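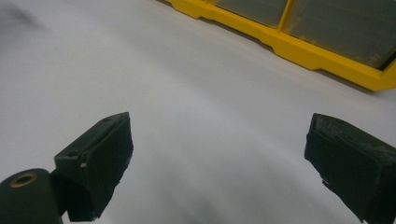
Sorting small hardware into bins

Empty everything onto a clear, light-colored surface first. Dropped washers and brads show up well against white or pale gray, and you can sweep strays back with the side of your hand.

Sort by type, then by length. Wood screws go together, machine screws in another pile, and anything bent or stripped goes in the trash. If you own more than 800 loose pieces, do it over two evenings.

Tinted see-through bins hide more than you would expect, so label the fronts. Masking tape and a marker work fine. Write the size, such as "#8 x 1 1/4", and skip the brand.

Fill each bin about two-thirds full. Overfilled ones spill when you pull them out. Keep heavy items like lag bolts in the bottom row.

Wipe plastic bins with warm water and a drop of dish soap. Solvents can cloud them. Let them dry overnight before any steel goes back in.

Demberg Workshop Tips | Contact us | Copyright Demberg | Back to top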